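Notes for session 6, May 7, 2026. Read these before the lab. The log extracts are in the course folder under Sirko.

# When two arms hold one thing

Last time we looked at faults in a single arm: a slipped reference, a worn cable, a gripper that reports closed when it is open. Today's fault needs two arms. Each arm can pass every check on its own and the pair can still damage the work or themselves.

The case is the pouch task on the Sirko bench. The job is simple to state. One arm takes the left end of a zippered pouch, the other takes the right end, and both lift together. The controller is Drono, running one motion plan per arm with a shared start signal.

## What went wrong

In January the bench had run 1,421 lifts when the right arm stopped with an overload code. The left arm kept going. It had no reason to stop, as its own load was within limits. It pulled the pouch sideways until the zip tape tore and the right gripper was dragged off its line. The emergency stop was pressed by hand.

The first report put the blame on the right gripper. The gripper was changed and the fault came back 143 lifts later.

## The sequence of a lift

1. The left arm closes on its end of the pouch and holds it just clear of the table. At this stage the right arm is free and may move quickly.
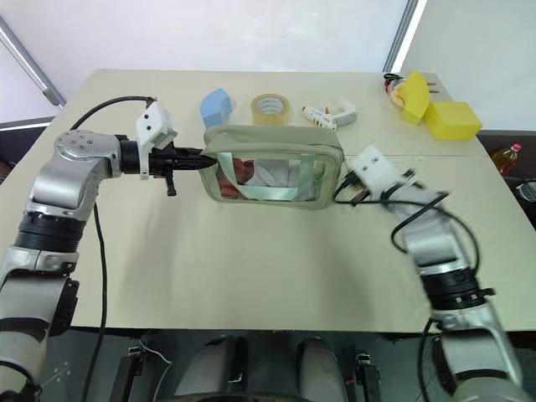 2. The right arm closes on the other end. From this moment the arms are joined through the fabric, and any error in one is felt by the other.
3. Drono sends the start signal and both arms follow their plans.
4. Both arms lower, then open. The left opens first.

The fault began between steps 2 and 3. The left arm's plan started on the signal. The right arm's plan started when its gripper reported closed, and that message was sometimes late. For a short time one arm was moving and the other was standing still, with the pouch between them.

Soft goods make this hard to spot. A rigid bar would have tripped both arms at once. Fabric gives a little, then goes tight, and the force rises sharply only at the end. Most late starts used up the slack and left no mark in the log.

## What the log did and did not show

Drono kept force readings for each arm separately, with separate clocks. The two clocks had drifted apart. Until the records were lined up, the right arm's overload seemed to come before the left arm's movement, and that is why the gripper was blamed.

The setting for maximum grip force was not the cause either. It had been raised after an earlier drop – a sensible change at the time – and this meant that the pouch no longer slipped out when the pull became too great. Slipping had been hiding the fault.

## Changes made

- A stop on either arm now stops both.
- Neither plan starts until both grippers have reported closed.
- Both arms log against one clock.
- Grip force is back at the old value for soft goods.

With both ends held, the quantity to watch is the difference between the two arms' sideways forces. Neither reading alone is enough.
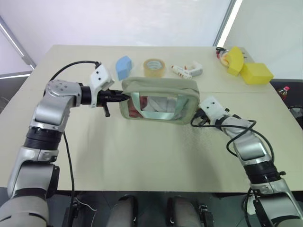 Amel, reading a draft of these notes, objected that a joint stop is not always safe: if both arms freeze while pulling against each other, the tension stays in the fabric, and a person who reaches in to free it may be hit when it lets go. The objection is right. The stop procedure therefore has a second part. After a joint stop, keep hands clear, release the right gripper from the panel, and check that both force readings have settled before going near the bench.

## For the lab

Work in pairs. Use the recorded data first and do not power the arms until your plan has been signed.

- Line up the two force records and find the first late start. It is well before the first overload.
- Choose a limit for the force difference and say how many lifts it would have stopped.
- Write the stop procedure as you would post it beside the bench, in no more than one page.

Bring the page to session 7.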